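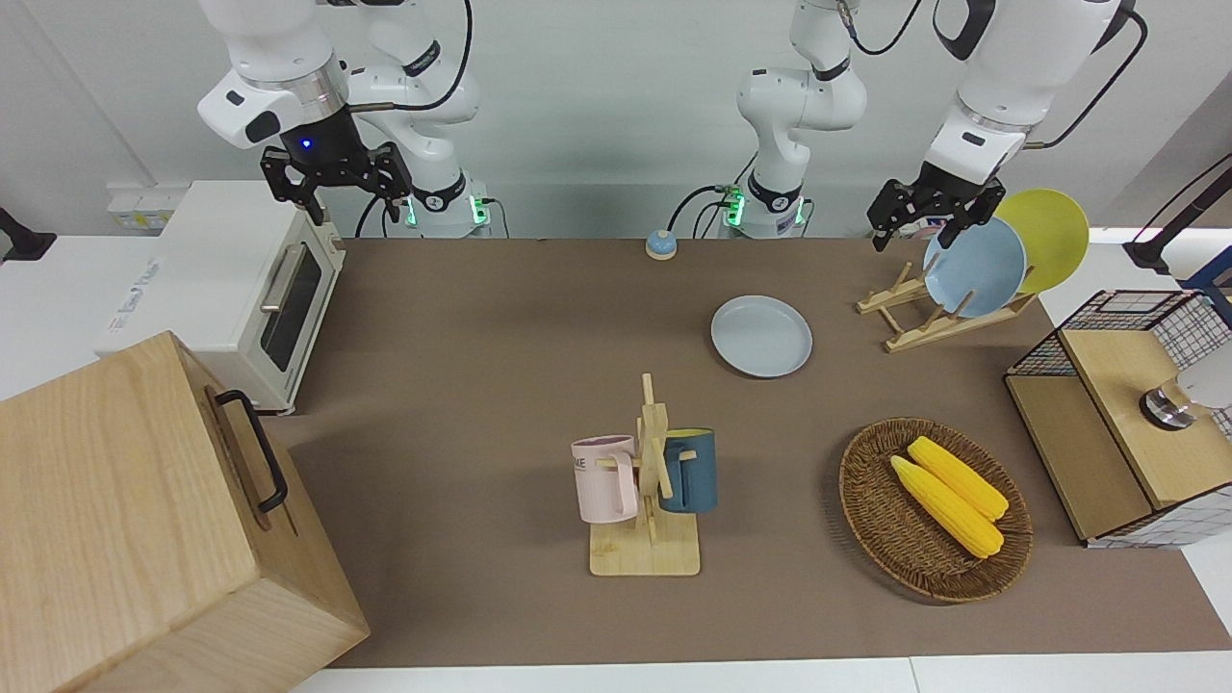

Liya Zeleke asks whether we could please say something about the toaster oven door this time, as she went to the trouble of writing it on the last sheet and never saw a word come back. Quite right, Liya, and it goes first.

Duvgate kitchen bench: safety checklist with comments
Checked 12th January by Kausar Jatoi

1. Toaster oven, door and handle
OK, with a comment. The door had been dropping the last little bit when you let go of the handle. I opened and closed it 7 times and it stayed put every time but one, so I have asked Stemport for a new hinge spring. Until it comes, please keep a hand on the door all the way down, and do look after your knuckles!

2. Toaster oven, crumbs and clearance
Needs attention. The crumb tray was fuller than I would like (someone has been enjoying their raisin bread, and good for them). Emptied and wiped. Please leave a hand's width clear on every side and nothing at all on top, not even a folded towel for a minute.

3. Wall outlet
OK. Cover tight, no scorch marks, no wobble when a plug goes in or comes out. The oven gets an outlet to itself, as before.

4. Dish rack
OK. The wooden bars are smooth and I found no splinters, though I went along them twice with a cloth to be sure. Plates stand on edge, one to a slot, and knives do not go in here under any circumstances.

5. Plates
OK. No chips on the light blue one or the gray one. If you do find a chip, wrap the plate in newspaper before it goes in the trash, and leave me a note so I can order from Marwat.

6. Call bell
OK. Rings nicely. It is for calling a second pair of hands when something is hot or heavy, so please don't be shy about it.

7. Wooden box
OK, with a comment. Handle screws were a touch loose and I have tightened them. It is an awkward thing to lift alone.

8. Table surface
OK. Lies flat, no curling at the corners.

Still open: hinge spring (item 1). Next full check in May.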